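Wolteck hand-held gripper kit - review meeting
Minutes, 19 April 2021
Held at Hurkthorpe, ground floor meeting room

1. Minutes of the last meeting
Agreed without change.

2. Terms of the trial
The kit is on loan from Wolteck until the end of May. The loan covers two hand-held grippers, one charger, a carry case and the Lakarico software licence. The supplier has confirmed in writing that the purchase price is 2,000 per unit, with a discount on orders of 18 units or more. We do not expect to reach that number this year. Delivery is quoted at 22 working days. The sorting and folding work is to be used as the test task throughout, as set out in the plan.

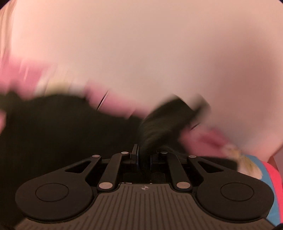
3. Condition and handling of the gripper
Wear on the linkage was the main point raised. Play in the joints is to be measured at the start and end of each week and entered on the shared sheet. The larger pins at the lower ends of the two inner bars are to be checked first, then the four at the tops of the arms. The ribbed base plate is to be brushed clean after work with fabric, as lint was found in the grooves on both units. Wolteck advise against solvents on the black plastic. One operator reported a sore wrist after long sessions - sessions are now limited to 40 minutes.

4. Recordings
Almost 100 recordings have been uploaded to Lakarico. Fast wrist movement gives heavy blur and the software rejects a share of these files without stating why. Bùi, who supply the storage, say the files arrive complete, so the fault is not in the transfer. Operators are asked to slow down when lifting straps and other narrow items. The question of a higher shutter speed has been put to Wolteck and no reply has been received.

5. Spares
Finger pads are sold in pairs only. Pins are not listed separately in the price list. Wolteck to be asked whether they can be supplied loose, and at what cost.

6. Actions
Joint play figures to be sent round before the next meeting.
List of rejected files to go to Lakarico support.
Written answer on spares and shutter speed to be obtained from Wolteck.
Decision on purchase held over.

7. Next meeting
May, date to be fixed once the spares prices are in.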